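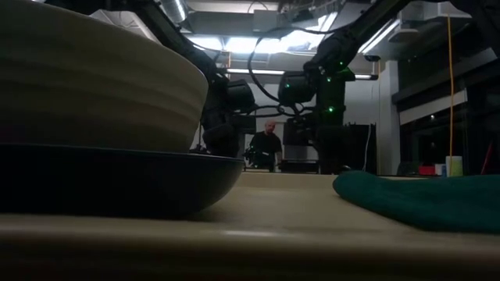
Washing up and putting away: a talk for shared kitchens
Speaker notes, Tureddale Neighbourhood House, February session
Ebere Isah

Start on time. Kamran Bhutto has the sign-in sheet and will catch the late ones at the door.

Opening

Say who I am. I ran the kitchen at Etim for 5 years and most of what I know about bowls and tea towels comes from there. At the busiest we fed over 200 people at a sitting, out of a room about the size of this one. Tonight is for smaller kitchens, but the habits carry over.

Ask who shares a kitchen at work, and who shares one at home. Hands up, don't go around the room.

Part one: bowls

Point to the two bowls on the slide, the beige one sitting on top of the dark navy one. People stack like this without thinking and mostly it's fine. Go through these slowly.

Bigger bowl goes on the bottom. If the top one rocks, take it off and find it another spot.

Dry them before you stack them. Water trapped between two bowls stays there, and by the next day there's a smell. Run a finger under the rim, that's where the drips hide.

Ridges. The beige bowl has shallow ridges running around the outside, and ridged bowls are the ones that come back to me with flour or batter still on them. A flat sponge slides over the top. Use a soft brush and follow the ridge around. Dark bowls are the opposite problem: they look clean in poor light, so tilt them toward the window.

Don't stack higher than you can lift down with both hands. At Etim we lost a whole shelf of mixing bowls that way and I was the one who had put them there.

Pause for questions. Somebody will ask about bowls that get stuck together. Cold water in the top one, warm water around the bottom one, wait, then twist gently. No knives.

Part two: the cloth

Back to the slide for the teal cloth, lying crumpled on the table across from the bowls. Ask what they would use it for. I expect different answers, and that's the trouble with a cloth left out on a bench. One person dries a bowl with it and the next wipes up the floor.

Give each colour one job and write it on the wall. Ours was blue for dishes, yellow for benches, grey for floors. Any colours will do if everyone knows them.

Hang it open over a rail. A bunched-up cloth dries on the outside and stays damp in the middle.

Wash dish cloths every day in a shared kitchen. Skip the fabric softener, the cloth won't soak anything up afterwards.

We had 36 cloths at Etim and that got us through if the wash went on each night. The Fevent kitchen started with fewer and ran out by lunch.

Part three: the table

Keep this short if we are past 7.30.

Clear, wipe, dry, then put things back. Wiping around a bowl leaves a ring. Lift it.

Hand out the Zorosora checklist. It fits on one page and can go inside a cupboard door. Tell them to cross out whatever doesn't suit their kitchen.

Exercise

Groups of 2. Each pair gets a stack of mixed bowls and one tea towel from the box. Wash, dry and stack, then swap with the next pair and check under the rims.

Kamran has the spare towels. Tea and biscuits after, and everyone washes their own cup.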